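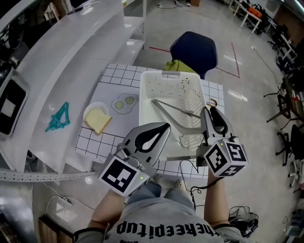
Fig. 1. Two-handed work at the low table: hand-held grippers with marker cubes, gridded sheet, basket, toy bread on its plate.

Unit 3: Good practice at the demonstration table

Handout to go with the Friday session. Bring it with you. Copies left on the benches will be used to level the benches.

Last time we looked at what a learning system does with demonstrations. Now for the less glamorous half, where the demonstrations come from and how they get spoiled. Most of the spoiling is done by sensible people in a hurry. I have done nearly all of it myself, and the Pradotia exercise you'll be marking next month contains some of my finest work.

3.1 What counts as a rule

We use three words in these notes and they are not interchangeable, whatever the sign on the lab door suggests.

A standard is written by an outside body, has a number, and costs money to read. Standards for industrial robots and machinery safety apply to powered machines and the places they work in. A gripper held in the hand and moved by the hand is a different sort of thing, and you should be wary of anyone who quotes a robot standard at it without saying which clause.

A house rule is ours. It applies in this building, and you can be sent home for breaking it.

Good practice is everything else: what you would do if you had to use the data yourself afterwards. In this course you will have to.

3.2 Before you sit down

Check the markers. The cubes on the grippers carry printed square patterns, and the tracking depends on them being flat, clean and fully visible. A thumbprint is enough to cause trouble. So is a peeling corner, and so is the well-meant strip of shiny tape put over the peeling corner, which reflects the ceiling lights beautifully and the pattern hardly at all.

Check the pads on the fingers. If one has worn smooth, replace both on that gripper, then write it in the log. A change of pad is a change of equipment.

Look at the cables from where you'll be sitting. Figure 1 has one looping down from the right-hand gripper towards the floor, and more in a tangle on the floor at the lower right. House rule: cables are to be routed away from feet and chair legs before recording, and a tangle is sorted out by the person who finds it. Yes, even if it was there when you arrived. It was there when everybody arrived.

Clear the background where you can. Bags, cloths over chairs and colleagues' feet all get recorded along with your careful work. A model has no manners and will take an interest in whichever of them it likes.

3.3 Laying out the objects

The gridded sheet is for placing things, so use it. Write down the starting square of each object and which way it faces. "Roughly in the middle" was the entry for an entire afternoon of the Drerness set, and that afternoon is now used only for teaching.

Vary the layout on purpose. Left alone, people put the basket in the centre and the plate to its left, and will go on doing so until they retire. Take the next card from the layout pack and follow it, including the awkward ones. If a card asks for something you can't reach without standing up, mark it "out of reach" and move on. Don't quietly improve it.

Name objects as the object list names them. The list says "toy bread". It does not say toast, slice, sandwich or "the bread thing", although all four turned up in Malhotra, sometimes in the same recording.

Handles need their own entry. A basket with the handle folded down is a different problem from one with the handle up, and the label should say which you started with.

3.4 During the recording

Hold still for a moment at the start and again at the end. You'll feel foolish. The person cutting the recordings will think well of you.

Move at the speed you would use to lay a table for guests you quite like. Very slow demonstrations teach hesitation, and very fast ones blur.

Keep the marker faces turned towards the camera as far as the task allows. When the task doesn't allow it, do the task properly and let the tracking lose you. A wrist twisted to please the camera is a bad habit that gets learnt faithfully.

If you drop something, carry on and pick it up. Recoveries are useful. If you drop it, swear, look round to see who noticed and start again from the beginning, use the "abandoned" label.

No helping from outside. A second person may stand by, but they don't nudge, straighten or hand things over once recording has started.

3.5 People

Clothing: close-fitting cuffs, nothing dangling from the wrists. Printed shirts are allowed under house rules, but remember that any wording on your chest may be recorded too, so choose wording you can live with.

Breaks: 56 minutes at the table, then get up. The figure was fixed by Bhupendra Bisht after a long argument between those who wanted an hour and those who wanted to go to lunch. A low table is hard on the back and the grippers are hard on the forearms. Tired demonstrators get sloppy some time before they notice it.

Consent: anyone who may be recorded has to have signed, passers-by included. If somebody who hasn't signed walks through, stop and flag the recording. Floor tape marks a boundary only for people who have been told what it means, so tell them.

3.6 Labelling and throwing away

Every recording gets one of these labels, on the day: good, recovered, abandoned, faulty. There is no label for "fine really".

Faulty recordings are kept, with the reason. The Drutwood exercise asked for 200 recordings and one group handed in 198, with a note saying what had gone wrong with the other two. That group got the best mark in the year. Another handed in the full 200, of which a fair number were the same recording under different names.

Reading before next time: your own log from the practice session, start to finish. Mark every entry that a stranger couldn't act on.

To hand in: one side of paper proposing a change to any house rule above, with the recordings that made you want to change it. Proposals to abolish the layout cards have been received in previous years.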